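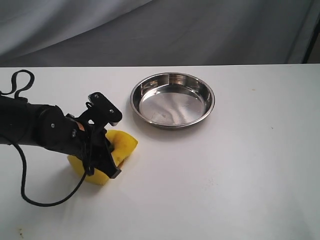
mwako
Posted Aug 20, 2026

Getachew Tesfamariam told me the Wolside schedule still shows the 2,625 m runway for the whole season, and that the notice he has shortens it to 1,811 m while the Alemneh end is resurfaced. Can anyone confirm which figure the carriers are planning on? I have a connection there and the inbound is the larger type.

chaltu_g

1,811 m is the declared landing distance during the works. The old figure is pavement length and was never the landing distance in that direction, because the threshold is displaced. Comparing the two overstates the loss.

mwako

Fine, but takeoff is still restricted, correct? The regional turboprops won't notice. The afternoon jet to Drulley might.

Mekdes W.

It does. I was on it last week and they left seats empty on a full-fare departure. Gate agent said weight. Bags for five passengers went on the next flight, mine included.

chaltu_g

One flight on a hot afternoon is weak evidence. Field elevation and temperature limit that departure every August, works or no works.

Mekdes W.

I have taken that flight for 3 summers and never had a bag held back. Same month, same departure time.

Getachew T.

Both can be true. The heat penalty was always there and the shorter runway adds to it. What I object to is the airport site, which lists the work under "terminal improvements" and gives no distances at all. You have to read the notices to find them.

chaltu_g

Passengers don't need declared distances. They need the airline to tell them before check-in.

Getachew T.

The airline didn't tell them either.

husix_flyer

Practical question. If my bag is held at Wolside and I have a separate ticket onward from Drulley, who delivers it?

Mahlet Wubshet

The carrier that held it, to the destination on that carrier's tag. On separate tickets that means Drulley. File the report at the desk before you leave the hall and keep the tag stub. Mine took some 5 hours to turn up.

mwako

Moved to the morning departure. Cooler, and the change fee was waived when I mentioned the runway notice. Will post the load if they announce one.

chaltu_g

Post the temperature too, please.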